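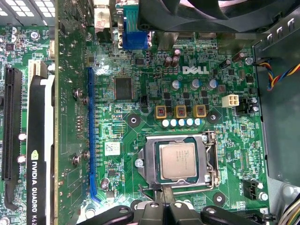 Fig. 1. Wrist camera, socket frame open, processor exposed.

Course: Robot Learning in Practice
Handout 3: Collecting examples on the computer case station
Revised August 16, 2019

In this unit we gather examples for the Rumar policy. One example is one attempt at one small task, recorded from the start position until the operator presses stop. The group needs 163 examples before the October review. Failed attempts are also saved, with the label "fail". Please do not delete them.

Before recording, check the wrist view on the monitor. For the processor task, the socket and both fingers must be visible in the same view. In Fig. 1 the printing on the processor is small and faint, so the policy should not depend on reading it. We label the part by its place on the board. 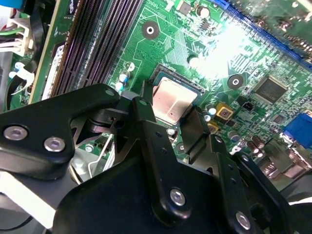 Fig. 2. Fingers near the socket, with glare below the blue slot.

Light is the most frequent problem. The bright spot in Fig. 2 hides a part of the board, but the processor itself remains clear. Such an example is accepted. If the glare covers the processor, write "glare" in the Fodik log and record again with the lamp turned.

Change the approach angle between examples. A learner which has seen only one angle will fail when the case is moved by more than 13 degrees. 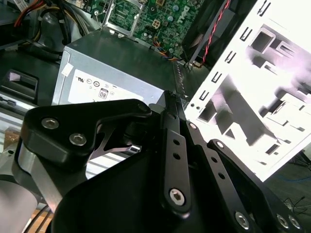
Fig. 3. Gripper with the power supply and the open case in view.

For wide views such as Fig. 3, choose the label "case" and name the nearest large part, in this example the power supply. Watch the thin wires during slow moves, as they are easy to catch with a finger.

Homework: read section 16 of the Belhaj notes and write half a page on which failed attempts are useful for training. Upload it to the Sultex folder together with your log.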